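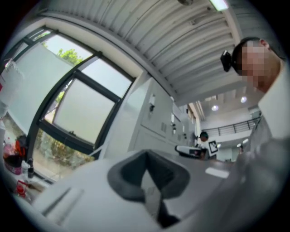 Workroom: light and work surfaces

The Dendora workroom has daylight from one side only. The large window has dark mullions, clear panes above and below, and a frosted pane in the middle. Trees and shrubs are visible through the clear panes. The frosted pane spreads the light but does not reduce it much at midday.

Overhead light comes from two sources. A rectangular fluorescent fixture is set in the ribbed white ceiling. Recessed round lights are set in the lower, flat ceiling next to it. The two groups are on separate switches. For close work, turn on both.

Measurements were taken at the light gray work surface in December 2019, with all fixtures on and the sky overcast. The reading was 592 lux at the center of the surface. With the fluorescent fixture off, it fell to 300 lux. The lower figure is adequate for sorting and packing but not for reading small labels.

Glare

The work surface reflects the fixtures as small bright patches. The position of a patch depends on where the user sits. To remove it from the work area:

Turn the chair 90 degrees so that the window is to one side.
Move the task a short distance along the surface.
If the patch remains, use a matte gray mat from the Quinlan cabinet. Mats are returned at the end of the day.

Do not cover the surface with paper. It shifts under small parts and hides screws.

Cleaning

Wipe the surface with a damp cloth after each session. Solvent cleaners leave a dull film and are no longer stocked. The window is cleaned from the inside every 2 months, and the outside panes are covered by the Plergate contract. The next outside cleaning is in March.

Faults in the lighting should be entered in the Steluvau log with the fixture type and the time of day.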